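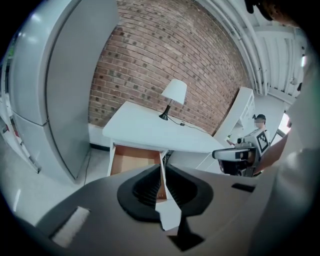

Painting exposed brick – regret it or not?

marlowe_k
26 Dec 2023
We closed on a row house in Ulthorpe and the back room has one wall of bare red brick. My wife wants it white. I like it as is, but the room faces north and gets dark by three. Has anyone painted theirs and been happy?

tilehound
Don't. I spent $200 on stripper and most of April getting paint off mine, and there's still white in the joints.

ltremblay
Disagree. Ours has been painted for nine years and the room is much brighter. Use a mineral paint so the brick can breathe. – Lucie Tremblay

tilehound
Mineral paint soaks in. You'll never get it off at all.

ltremblay
We don't want it off.

Vurngate98
Is it an outside wall? If it is, check for damp first. Mine had white powder along the bottom and the mason quoted $1,000 to repoint before he'd let anyone near it with a brush.

marlowe_k
Party wall, no powder that I can find. The mortar is sandy in a couple of spots.

Vurngate98
Then fix the mortar either way. Lime, no cement.

aymann
Try better lamps before you do anything. Two wall lights did it for us in Jondbridge, and the brick stayed red.

marlowe_k
Lamps first, then. She's agreed to wait until April.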